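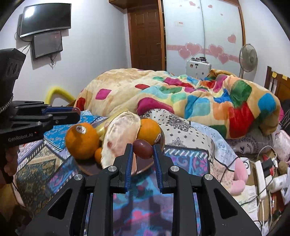
Search this journal Enter keywords Advanced

3.2 Where food is eaten in the home

Household surveys usually ask what was eaten and how much was spent. Fewer ask where in the home the eating took place. Our diary form, adapted from Galanis and Makokha, added a single line for location to each entry. Respondents in Ovden and Terkley filled in the form over 2 weeks in May and returned 922 usable entries.

Meals and snacks followed different patterns. Cooked meals were mostly recorded in the kitchen or the main room. Fruit, bread and sweets were spread more widely, and bedrooms came up often in the evening entries. Figure 2 shows a plate of fruit on a bed.

We use cookies to improve your experience on our site. Accept Manage settings

Respondents who shared a home with other adults were more likely to name the bedroom as a place for snacks. In follow-up interviews several of them put this down to noise, or to a kitchen already in use. Those living alone gave the television as the main reason for eating away from a table — a finding in line with Zieliński's earlier work on single-person homes.

The location line was left blank more often than any other part of the form. Some people may have thought the answer was obvious. Others said they moved between rooms while eating and did not know which one to write down. We kept these entries in the totals but left them out of the room-by-room comparison in Section 3.3.

Figure 2. Fruit on a plate, bedroom.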